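4.2 Tire wear and late restarts

The Lillow series used one tire compound for the whole season, so differences in wear between cars come mostly from setup and driving style. We took lap times from 292 green-flag stints at Beltside and dropped all laps run behind the safety car.
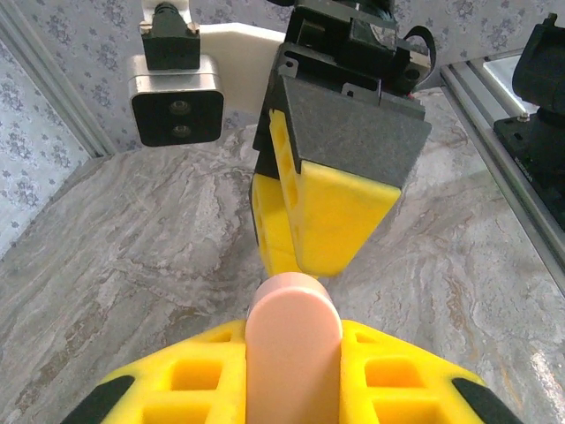
Stint length had the largest effect on pace. Cars that stopped early lost time in the middle of the race but were quicker after the final restart. Color is used the same way in all our charts: early stoppers are yellow, like the two lattice fingers in Figure 3, and late stoppers are pink, like the upright bar held between them. Drivers who stopped late gained places only when no restart followed. 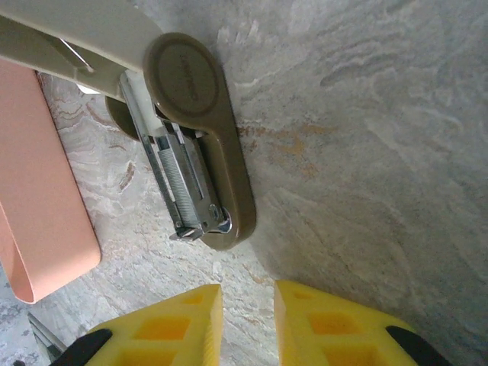

The Alhassan team was an exception – its two cars kept their pace over long stints in the August round. Tichý (the team's data engineer) put this down to softer rear springs.

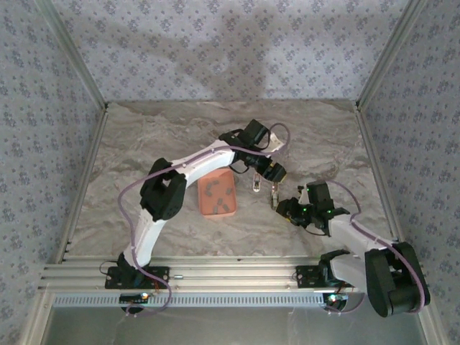
Figure 3. Views a, b and c, in page order.

Restarts inside the last five laps were rare, and we treat them separately in Section 4.3. The model there was fitted to 84 restarts.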